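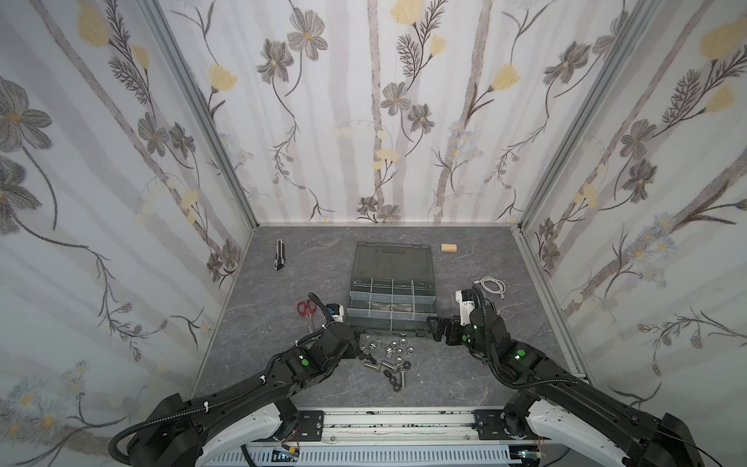 Koris drops its minimum spend, and small buyers get a way in

Well, this one made my morning. Koris, the regional ad sales house that handles radio, bus shelters and a growing pile of local news sites, is scrapping the minimum spend on its self-serve booking desk from March. If you've ever tried to buy a small campaign through them you'll know why I nearly spilled my coffee. The old floor kept out pretty much every bakery, driving school and two-person law office I've ever bought space for.

I got the email a little before 8 a.m. and called their office as soon as it opened, mostly to check I'd read it right. I had. Catrin Gape, who runs the desk, told me the change covers display and audio right away, with outdoor coming later in the spring once they've sorted out how to sell single panels. "We kept turning away people who only wanted one town for one week," she said. "They went and spent the money on flyers."

I've been that person! A couple of years ago I had a client with a garden center who wanted a short burst of radio before the planting season, and I ended up begging another agency to let us tag along on their booking. It worked out, but I owed them a favor for ages (and they did collect).

So what are you getting? The desk lists 112 local sites and 15 radio stations, and you can pick them one at a time instead of buying the whole bundle. Display is sold by the thousand impressions, the way you'd expect. Audio is sold by the spot, with a small surcharge for drive time, and you can upload your own ad or have one voiced for a flat fee. Bookings close at noon two working days before the start date, which is tight but a lot kinder than the old schedule.

Rates are where I'd slow down a bit. Small bookings go on the open rate card with no volume discount, and from what I can see the price per thousand is noticeably higher than what a mid-sized agency pays. Gape didn't dodge that when I brought it up. She said the big accounts commit for the year and pay for that commitment up front, and that she'd like to bring in a loyalty rate for small buyers who come back, but she wouldn't give me a date. I'd take that as a maybe.

There's also the matter of makegoods. For anyone newer to this, a makegood is the free space you get when a campaign doesn't deliver what was promised - say you bought 50,000 impressions and only 40,000 showed up. Under the old terms Koris would rerun the missing part within the same month. Under the new terms for self-serve, you get a credit on your account, good for six months. That's fine if you're running ads all year. If you're promoting a fall festival it's not much help to get your credit in November, and I'd ask for a refund clause in writing before putting down real money. The desk does have a notes box on the booking form, so use it.

I also called Bianka Halász, who buys for a handful of independent shops and has been in this business longer than I have. She was cheerful about it, with one big reservation. "The planning tool is good and the reporting is thin," she told me. She was in the trial group over the winter and said her reports came as a weekly total per site, with no breakdown by hour or by device. For a shop that just wants its name out there, fine. For anyone trying to work out whether the lunch crowd or the late evening crowd is clicking, she said it's like getting your bank statement with only the balance on it. Koris says daily figures are on the way.

She did like the frequency cap, and so do I. You can now limit how often the same person sees your ad, and it's set to 4 a day unless you change it. I'd go lower for most local stuff. Nobody needs to see a tire shop that many times before dinner, and you'll stretch the budget further.

How are the others taking it? Herkeo, which sells a lot of the same towns, sent me a two-line reply saying it reviews its terms every year and has nothing to announce. Its minimum stays put for now. Gautier is a different animal, being mostly print, but a rep I trade messages with said they've been asked about quarter-page bookings three times this week already, so somebody out there is comparing. I wouldn't be shocked to see a special offer or two by summer. If you're mid-negotiation with either of them, it can't hurt to mention you've seen the Koris card.

The bit that may matter most to agencies is buried near the end of the new terms. Koris is keeping the standard agency commission on bookings made through a rep, but there's none on self-serve bookings, no matter who makes them. So if you log in on behalf of a client and click the button yourself, you'll need to charge your own fee on top. I know a few freelancers who've been living on commission alone, and they should have that chat with their clients soon. I moved to flat fees a while back and it was awkward for about a month, then everybody forgot.

Payment is by card for first-time buyers, and invoicing opens up after your third campaign, with 44 days to pay. I asked about the odd number and Gape laughed and said it came from the finance team and she'd stopped asking.

The booking system itself is built by Eseo, the same outfit behind the portal several of the cinema chains use, so if you've booked a screen ad in the past year it'll look familiar. I had a play with the demo after lunch. Picking sites on the map is quick, and the budget slider updates the estimate as you go, which I enjoyed way too much. Uploading artwork was fussier. It rejected my first banner for being a hair over the file limit and didn't say what the limit was (I found it in the help pages, two clicks down). Saving a draft worked, and you can send the draft to a client as a link without making them sign up, and that alone is going to save me a bunch of screenshots.

Existing accounts will be moved over automatically and any campaign already booked keeps its old terms until it ends, makegoods included. New buyers can register now and start planning, but nothing can go live until the March switch. Koris is also running a free online walkthrough for small businesses at 10 a.m. on launch day, with a second one at 4 p.m. for people who can't leave the counter in the morning. You sign up through the booking desk page. I'm going to the early one, and I'll be asking about those daily figures.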